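Reading time: 2 min

4.3 Setting up the feeding station for a newly housed dog

Complete this section before the dog is brought into the run. The Womero station must be mounted, leveled and linked to the dog's collar tag. If the tag has not been issued yet, see section 4.2.

1. Check that the run number on the station label matches the number on the kennel card.

2. Hang the station on the wall rail at the lower set of holes for small dogs, or the upper set for dogs that stand taller than the rail. Tighten both side screws by hand.

3. Slide the bowl tray in until it clicks. Pull it gently. If it moves, take it out and wipe the runners before trying again.

4. Turn the station on and wait for the steady green light. A blinking green light means it is still looking for the kennel office unit.

5. Hold the collar tag against the front panel. When the station beeps twice, press SAVE. The tag is stored under the run number.

Note: One station holds up to 10 tags. Clear old tags when a dog leaves the kennel, or a returning dog may be given its former portion.

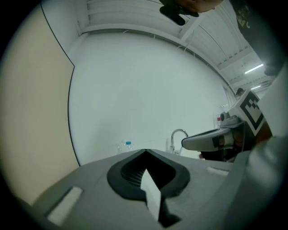 Gray housing with black recessed mount and white plate.

6. Open the FOOD menu and enter the daily amount from the kennel card. Divide it into meals as the card directs. Do not copy the amount from the dog that last used the run.

7. Set the meal times. New arrivals should be kept on the times used in their previous home for the first week, where these are known.

8. Press TEST. The station drops one small portion — no tag is needed for this step. Empty the bowl afterward and do not count the portion as part of the day's food.

CAUTION: Keep hands clear of the chute during the test. The gate closes with enough force to pinch a finger.

CAUTION: Never link two dogs to one station if either card is marked "guards food". Feed these dogs in separate runs, with the hatch between them bolted.

4.3.1 First meal

Stay within sight of the run during the first meal. Some dogs back away from the sound of the gate and will not return to the bowl while a person is near. In that case, step back to the aisle and wait. If the dog has not eaten after two meals, switch the station to MANUAL and feed from an ordinary bowl, then tell the duty handler.

Record the result on the kennel card as ATE, PART or REFUSED. Do not leave the box blank.

Error 11 after a meal means the tray was pushed out of place. Repeat step 3 and press RESET — stored tags and meal times are kept. For any other code, see section 7.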